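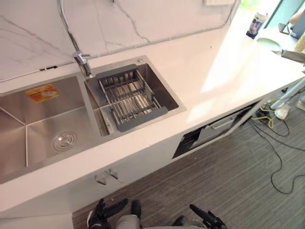 Work since the last report has been almost entirely on the sink routine, the second of the three kitchen routines in the Ostus kit that the Ait Brahim Fund agreed to support. The cupboard routine was signed off in March and has not changed since. The sink routine asks the two arms to take a light item from the worktop, hold it over a bowl, and set it in a drying rack. At the Washam kitchen the rack hooks over the rims of the smaller bowl, so the arms have to carry each item past the base of the tap and over the narrow divider to reach it. The tall spout rises close to the back wall and leaves most of the space over the large bowl free. The tap lever and the divider are where most of the planning time has gone.

Position against plan

The kit is two weeks behind the plan we sent in January. The delay is in the sink routine only. We expect to make up one of the two weeks by shortening the handover training, as Fulter has already written most of the notes for it. The other week will move the end of this stage into June. We do not need extra money for this.

Fulter delivered the second pair of grippers in April, and they were fitted the same day. The first pair is kept as a spare. The new fingers open wider and close more evenly, and they hold a plate by its edge without tipping it. They are still too thick to get between the bars of a drying rack when it is nearly full. We have asked Fulter for a thinner fingertip and have been quoted £1,480 for a set, including fitting. This is inside the parts budget, and we have placed the order.

Results

We ran the sink routine 70 times in the period with the settings we intend to ship. Of these, 19 needed someone to step in. Most of those were at the last step, where the item touched a rack bar and the arm stopped as it is meant to. A smaller group came from the camera losing the edge of the sink in strong sun. Bright light on a white worktop, with a steel bowl next to it, is hard for the current camera settings. Lowering the exposure helped with the worktop but made the inside of the bowls too dark to read well. We are now trying two exposures taken one after the other, which adds a short pause before each pick.

There was no damage to the kitchen or to the arms. One plate was dropped on to the worktop from a low height and did not break.

Items the kit can handle at present: side plates, dinner plates, plastic beakers, mugs with a handle facing outwards. Items it cannot yet handle: paper cups, which the grip crushes; cutlery; anything made of cloth; glasses with a stem. We said in the bid that cutlery would be left to a later stage and that is still our view. Paper cups were not in the bid either, but they turn up on worktops so often that we have added them to the list for testing with the thinner fingertips.

The tap

The bid included turning the tap on and off. We can do this with a lever tap where the lever stands on its own with space on both sides. Where the lever sits close behind the divider, the gripper reaches it only from one side, and the kit has to be told in advance which way the lever moves. We would like to ship the first version with the tap step switched off unless the installer sets it up by hand. Please let us know if the Fund is content with this, as it changes what we promised.

Loading the dishwasher

This is the third routine and has only just been started. The lower rack sits well below the worktop, and the arms can reach the front of it when it is pulled fully out. The back is out of reach without moving the base. We have not yet decided whether the kit should move its own base at this point or ask the user to do it. Fulter prefers the first. It would be better for the user but needs more sensor work, and we would want to see a price before agreeing.

Set-up and cabling

Set-up time is now 10 minutes for a person who has done it before. A first-time user takes a good deal longer, and most of that goes on the cables. They run across the floor between the base and the wall socket, and on carpet they catch on table legs and do not lie flat. Two changes are planned. The power and data leads will be put in a single sleeve, and the plug adapter will be moved off the floor and on to the base. Neither is costly. Both should be in place before the kit goes to its first outside user.

Spending

Spending is within budget in every line. Travel is lower than planned, as the Washam kitchen could be used for longer than we first thought. Parts will be close to the limit once the fingertips are paid for. Staff time is on budget for now, with the extra week still to come.

Next period

Fit and test the thinner fingertips. Finish the two-exposure camera work and run the sink routine again at several times of day, including mid-morning when the sun is on the worktop. Settle the question of moving the base for the dishwasher. Fit the cable sleeve. Send the Fund a draft of the user guide, which at the moment covers only the cupboard routine.

We need one decision from the Fund before the end of May, on the tap step. Everything else can go ahead as set out here.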